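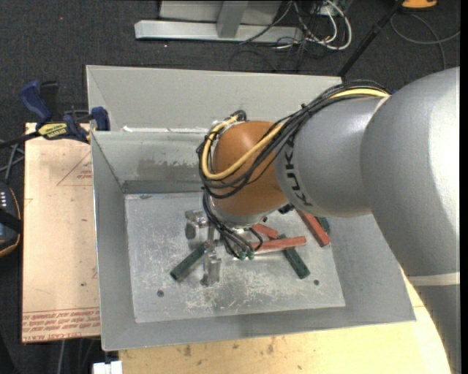

Unit 4: Stock, bins and reordering

Handout to go with the October sessions. Bring it with you, as the exercises at the end use the same figures.

4.1 What counts as stock

Stock is anything a business holds with the intention of selling it, using it to make something, or using it up in the course of the work. A small manufacturer will usually have four kinds: raw materials, parts bought in, work in progress, and finished goods. A shop has mostly finished goods. A repair firm has mostly parts.

Consumables (gloves, tape, cutting oil, printer paper) are often left out of the records altogether. For low-value items this is reasonable, but somebody still has to notice when they run out. A firm can lose a morning for want of a roll of tape as easily as for want of a motor.

Keep two questions apart when you read the cases in this unit. The first is how much stock to hold. The second is how to know what you have. Most of the trouble in the Kirthorpe case comes from the second question, although the managers spent most of their time on the first.

4.2 The cost of holding stock

Students tend to list the purchase price and stop there. The purchase price is not a holding cost. Holding costs are what you pay for having the goods on the shelf for a period of time:

— money tied up, whether borrowed or your own
— space, including heating, lighting and rates
— insurance
— handling and counting
— loss through damage, theft and items going out of date

It is usual to express the total as a percentage of the value of the stock per year. In our examples we use 30 per cent. Some students find this high. Work through the list above for a firm in rented premises and you will see how quickly it adds up.

The cost of not holding stock is harder to put a number on. A customer who is told to wait may wait, or may go elsewhere and not come back. A production line that stops for a missing bracket still has wages to pay. When an exercise does not give you a shortage cost, say so in your answer and state what you have assumed.

4.3 Bin systems

A bin, in this unit, means any fixed place for one kind of item. It may be a plastic tub, a shelf, a steel container or a painted square on the floor. What matters is that the place has a label and that only one item belongs there.

Single bin. The bin is topped up at regular times to a set level. Simple to run, and common for fixings and consumables. The weakness is that the bin can run out between visits.

Two bin. Stock is drawn from the first bin until it is empty. The empty bin is the signal to reorder, and the second bin covers the time until the delivery arrives. When the goods come in, the second bin is made up to its proper quantity first and the rest goes into the other one.

Three bin. As above, with the third bin held by the supplier. This suits firms whose supplier is nearby and calls often.

The two-bin method needs very little paperwork, and it fails in predictable ways. People take from both bins at once. Someone borrows the empty bin for another job, so the signal never reaches the office. Or the size of the second bin was set years ago, when demand was lower, and has not been looked at since.

4.4 The reorder point

The reorder point is the level of stock at which a new order should be placed. The basic rule is:

Reorder point = daily use × lead time in days + safety stock

Lead time runs from the moment you notice the need to the moment the goods are ready to use. Include the time taken to raise the order and the time taken to unpack and check the delivery. Suppliers quote only their own part of it.

Worked example. A workshop uses 12 hinges a day. The lead time is 7 days. Safety stock is set at 30 hinges.

Use during lead time: 12 × 7 = 84
Reorder point: 84 + 30 = 114

When the stock falls to 114, place the order. If the workshop runs a two-bin system, the second bin should hold 114 hinges.

Note that the formula uses average daily use. If use swings a good deal from one day to the next, the average hides this and the safety stock has to absorb it. We return to safety stock in Unit 5.

4.5 Case: Kirthorpe

Kirthorpe makes garden gates and sells them through builders' merchants. At the time of the case it bought hinges and latches from Rurkach and paint from Brivico. The stock record showed 2,512 latches. A shelf count found far fewer, and production stopped on two gate models while a rush order was placed.

Three faults were found in the way the records were kept. Latches taken to replace faulty ones were not booked out. Deliveries were booked in from the supplier's note before the boxes had been opened. Latches for discontinued gates shared a code with the current type, so the record could be right in total and still of no use to the person planning the week's work.

The first response was to raise the safety stock on every line. Holding costs went up and the shortages went on much as before. Only when the codes were separated and the booking-in step was moved to after unpacking did the record begin to agree with the shelves.

Read the longer version in the course pack before the next session. The Wan case, which follows it in the pack, is for Unit 6 and can be left for now.

4.6 Exercises

1. A café uses 7 bags of flour a day. Lead time is 3 days and safety stock is 12 bags. Find the reorder point.

2. Rework the hinge example with a lead time of 12 days. How large should the second bin be?

3. A firm holds stock worth £8,000 on average over the year. Using the holding cost rate from section 4.2, find the yearly cost of holding it.

4. Explain why raising the safety stock did not cure the shortages at Kirthorpe. Half a page is enough.

5. Choose a place you know (a kitchen, a school office, a shed) and name one item that would suit a two-bin system and one that would not. Give your reasons.

Show your working for 1 to 3. Answers to these are at the back of the course pack; 4 and 5 will be discussed in class.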